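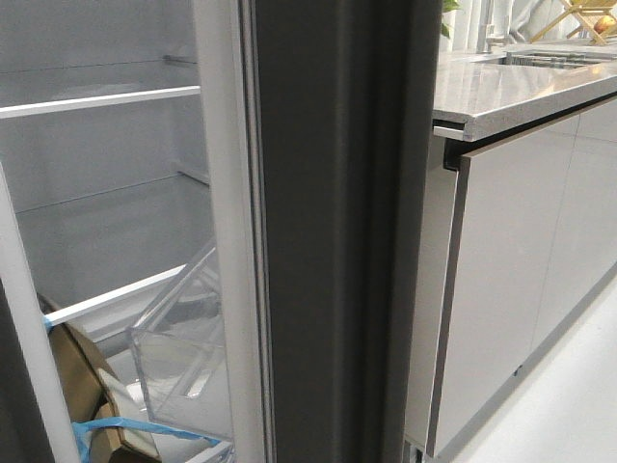 Zukthorpe 2 is out, and I've been waiting for this one since May, when the team in Baresgate first told me they were rewriting the planner from scratch. If you haven't run into it, Zukthorpe is the open motion planning package a lot of small manipulation labs use for household chores, and its weak spot was always anything inside a box with a door on it. Fridges were the worst. Think about a clear crisper drawer sitting tilted in the bottom of the compartment: the walls are see-through, so the white interior and the shelf supports show right through the plastic, and the old depth code would happily report that there was no drawer there at all. Then you've got the door, with its thick dark gasket standing between the shelves and the sink, and a planner that treats it like a wall gives up on carrying anything across to the counter.

The new release goes after both problems. Clear plastic now gets its own perception pass, which looks for rims and corners - the bits that catch the light - and builds a rough solid from them. The planner then keeps the arm out of that solid even when the depth reading says the space is free. Rozália Barta, who wrote most of that code, told me the team ran 200 drawer pulls before they froze the release, and she sounded pretty happy (and pretty tired!) on the phone.

Doors are handled by a second piece called Hajdu. It used to be a separate download and it's now bundled in. Hajdu tracks the door as a moving part with a hinge, so if the door swings a bit while the arm is reaching in, the plan gets patched instead of thrown out. The patching runs at 60 updates a second on an ordinary desktop, no fancy graphics card needed, and I love that, as someone whose desktop is very ordinary.

Not everything made it. Ljubica Softić, who looks after the project's releases, says soft things like straps and bags are still treated as solid lumps, and that frosted plastic confuses the new pass more than clear plastic does. She'd like people to send in logs from their own kitchens, failures especially.

Old config files mostly load, but the gripper clearance setting has a new name and the converter skips it without a warning, so check yours by hand. The code and the notes went up on the Lirgate mirror on 18th November, and the main download page should catch up shortly.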